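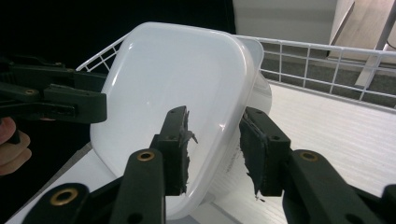
Tzu-hsuan Sin wants to know how a robot decides how hard to squeeze, and whether it ever gets it wrong. Great question, and yes, it gets it wrong all the time! Squeezing is one of the trickiest jobs a robot's software has to do, so let's dig in.

## First, try it yourself

Find an empty plastic tub, the kind leftovers go in. Pick it up with just one finger and your thumb. Now tilt it. Did you feel your fingers press a little harder all by themselves? Your brain did that without asking you. It noticed the tub starting to slip and sent a message down your arm, super fast.

A robot has no brain to do this, so people have to write the instructions. Those instructions are called **software**, and the part that tells the fingers what to do is called the **controller**.

## Meet Petek

Petek is the controller we're going to follow. It runs in a loop, which means it does the same little list of steps again and again:

1. Look at the newest camera picture.
2. Work out where the fingers are and where the tub is.
3. Choose a tiny move.
4. Make the move, then go back to step 1.

Petek goes around that loop 400 times every minute. Try saying "look, think, choose, move" as fast as you can for one minute and see how far you get!

Each move is really small. If one move turns out a bit wrong, the next trip around the loop can fix it. Riding a bike works the same way. You don't plan the whole street before you start pedaling, you just keep making little wiggles with the handlebars.

## Shiny things are sneaky

Before Petek can grab anything, another piece of software has to find it in the picture. That one is called Vestska, and its job is **perception**, a big word for making sense of what you see.

A smooth white tub is hard for Vestska! To a computer, a picture is a giant grid of numbers, with big numbers for bright spots and small numbers for dark ones. When light bounces off shiny plastic, it makes a bright streak. Is the streak an edge? Is it a stripe painted on the tub? Vestska has to learn that it's neither one, only light. And if the plastic lets some light through at the rim, the edge of the tub can look fuzzy, as if it fades away.

(Hold your own tub near a lamp and turn it slowly. The bright streak slides around, but the tub's shape stays the same. That's a clue software can use too.)

## Learning from people

So how does the software learn all this? One way is to let people show it. A person holds a gripper tool in each hand, with a camera riding along, and picks things up, tips them and sets them down. Every one of these turns is called a **demonstration**. The person's own eyes and muscles make all the clever choices, and the camera records what those choices look like.

Then the computer studies the recordings and looks for patterns. *When the picture looked like this, the fingers moved like that.* Petek learned from 995 demonstrations, and the computer went through the whole pile over and over.

Using 2 grippers is harder than using one. If both are holding the same tub and one pulls left while the other pulls right, the tub gets a tug-of-war. The part called Alance takes care of the teamwork. It checks both plans before anything moves, and if they don't match, it makes both sides wait.

## Your turn to be the controller

Grab a friend and a tub. Your friend closes their eyes and holds out both hands, and you give the commands. You may only use these 6 words:

- left
- right
- up
- down
- squeeze
- open

Can your friend pick up the tub? Now swap places and try it with something squishy, like a rolled-up sock. You'll probably wish you had a word for "squeeze, but gently," and robot programmers wish for that one too.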